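How a Baking Contest Edits Its Eliminations: A Shot Count of the First Series of Edomora

Project report, Media and Communication, second year
Karabo Moodley and Unathi Visser
Supervisor: Geert De Haan
October 2020

1. Background

Edomora is a televised baking contest in which one contestant leaves at the end of each episode. The judges' decision is announced in the last part of the programme, but regular viewers often say they can tell much earlier who will go. The usual explanation on fan forums is that the person leaving is given more screen time in that episode. A second explanation is that the person leaving is asked to talk about home and family.

The project tested both claims on one series. It does not deal with whether the judging was fair, and no attempt was made to contact the production company.

2. Material

The first series has eight regular episodes and a final. The final was left out, as three people compete in it and none is sent home in the normal way. The opening titles, the recap and the preview of the following week were also excluded. The recap in particular would have counted some shots twice.

From the remaining running time we took every interview clip, meaning any passage in which a contestant speaks to the camera away from the baking benches. There were 104 of these. Clips in which two contestants sit together were entered once for each person in the log but counted as one clip in the total.

3. Method

Each clip was logged with its start time, its length in seconds, the speaker and one topic code. The topic codes were: the bake itself, the judges, other contestants, home and family, and other. Where a clip touched on more than one topic, the topic that took up most of the clip was used.

Both authors coded all clips separately. The two logs were then compared and differences were settled by watching the clip again together. In cases where we still disagreed, Mpho Lekota, who had not seen the series, made the decision without being told which episode the clip came from.
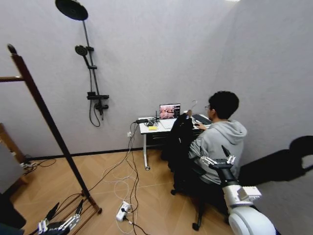 Figure 1. Desk work with laptop, keyboard and mouse.

Timing was done by hand with the player's frame step. An automatic shot detection tool was tried in July on the first episode, but it split single clips wherever the editor had put in a close-up of a cake, and correcting its output took longer than logging from scratch. The tool was dropped and its results are not used anywhere in this report.

4. Results

4.1 Screen time

In five of the eight episodes the contestant who left had the most interview time of anyone in that episode. In two episodes they came second. The exception was episode six, in which the contestant leaving, Jacobs, had less interview time than any other person still in the contest. Jacobs had spoken a great deal in the earlier episodes, and the drop was visible from episode five onwards.

4.2 Topic

The home and family code was used for 32 clips. It was spread fairly evenly over the contestants in the first half of the series. From episode five it was found mainly with two groups: the person leaving and the person named best baker of the week. On its own the code therefore does not separate the two outcomes. A viewer who hears a story about a grandmother in episode seven can expect the speaker to matter, but cannot tell in which direction.

4.3 Position in the episode

Position was not part of the original plan and was added after the first comparison of logs. In every episode the last interview clip before the judging belonged either to the person leaving or to one other contestant who was shown as being at risk. This was the most regular pattern in the material.

5. Comparison with a second programme

A short check was made against two episodes of Starthorpe, a pottery contest with a similar format. The pattern in 4.3 was present in both. The pattern in 4.1 was present in one. Two episodes are too few to say more, and the figures are not included in the tables.

6. Limits

The study covers one series with one editing team. The authors had seen the series before coding it and knew who left in each episode, which may have affected the choice of topic code in doubtful cases. Length in seconds was rounded to the nearest whole second. Music was not coded, although Kgomotso Nel pointed out at the interim presentation that the score changes before most of the clips described in 4.3. A later project could start there.

7. Files

The clip log and the code sheet are kept in the shared course folder under the project name Bumside. The log has one row per speaker and clip. Column F is empty and can be ignored.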